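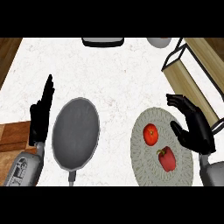 Eelgrass at Grurbridge, second year

Search this site
Search for: Go

2019-05-28

I went back to the eelgrass bed at Grurbridge this week with the same tape and the same notebook as last year. The bed is on the north side of the inlet, between the old ferry slip and the place where the creek comes in. At a low spring tide you can walk to the upper edge of it in rubber boots. The lower edge needs a mask and a wetsuit, and I did that part on the second morning.

Eelgrass is a flowering plant. People here call it seaweed and I did too until a few years ago. It has roots and a creeping stem that runs along just under the mud, and it sends up long flat leaves from points along that stem. The flowers are small and green and sit inside a sheath on the side of a taller shoot. Several shoots on the creek side were flowering already. I didn't find any flowering at the slip end.

My method is simple. I lay a 100 meter tape parallel to the shore, starting from an iron ring in the rock, and put a square frame down at 16 fixed points. At each point I count the shoots inside the frame, measure the longest leaf, and write down what else is there. Last August the total came to 600 shoots. I won't compare that with this week's total, as the plants are at a different stage now and many of the side shoots have yet to come up. I'll do the full count again in August and put the two side by side.

What I can compare is the upper edge. Last year I marked it with short lengths of cane at five of the points. Two canes are gone. At the other three the grass has moved up the shore a little, less than the length of my boot at two of them and nearly twice that at the third. I don't know if this means anything. Edges move back and forth with ice and storms, and the winter was mild.

The leaves at the slip end were dirty. There was a brown fuzz on most of them, thick enough to hide the green toward the tips. Some fuzz is normal. It's mostly tiny algae, and small snails and shrimp graze it off, and the fish eat those. When there is too much of it the leaf underneath can't get enough light. The slip end gets the runoff from the ditch by the road, and I suspect that has something to do with it, but I have no water samples to back that up.

I asked Ylva Wallin about it. She surveyed beds along this coast for years, including the big one at Aminholm that was lost and then partly came back. She told me to look for grazers before I blamed the ditch. If there are plenty of big perch and cod about, they keep down the smaller fish, and then the shrimp and snails do well and the leaves stay clean. If the big fish are gone, the small fish multiply and eat the grazers. So a dirty bed can be a fishing problem, a fertilizer problem, or both. She also said my frame is too small for a patchy bed and I should have started with a larger one. It's too late to change it without throwing out last year's numbers, so I'm keeping it.

On her advice I spent an hour with a hand net. I swept five times at each end of the bed and tipped the catch into a white tub. The creek end had a lot of grass shrimp, a few isopods, and one pipefish, which I let go right away. The slip end had sticklebacks in every sweep and very few shrimp. That fits what she said, but it's one hour on one day.

The snails surprised me. I counted 129 on the leaves inside the frames, nearly all of them at the middle points. I had hardly noticed snails last year and it's possible I just wasn't looking.

The lower edge is harder to describe. Visibility was poor, a bit more than arm's length. The grass thins out over a few yards and then stops, and past it there is bare mud with worm casts. There were two round holes in the bed, both with a mooring block in the center and a scrape all the way around it where the chain drags. One of those was there last summer. The second is new. A floating line in place of the chain would fix it. I've written to the boat club at Björklund, which puts out the moorings, and haven't heard back.

I walked the wrack line on the way home. Most of it was old leaves, black and dry on top and wet underneath, full of sandhoppers. Two turnstones were working through it. In past years the town has raked the beach in June and carted all of this to the dump. I wish they'd leave at least the stretch by the creek, where nobody swims. The dead leaves feed a lot of things, and they hold the sand when the fall storms start.

A few notes for myself for next time:

Replace the two lost canes. Use something heavier.
Bring the second pair of gloves.
Start at the slip end, before the tide turns.
Sweep the net at the middle points too.
Ask at Cunik whether they still have the old aerial photos of the inlet. Ylva thought there was a set from before the slip was built.

If you go out there yourself, please stay on the sand bar as far as it goes and don't walk through the grass. The stems are shallow and they break easily. The parking spot by the bridge is open again, and the path from there is muddy but passable.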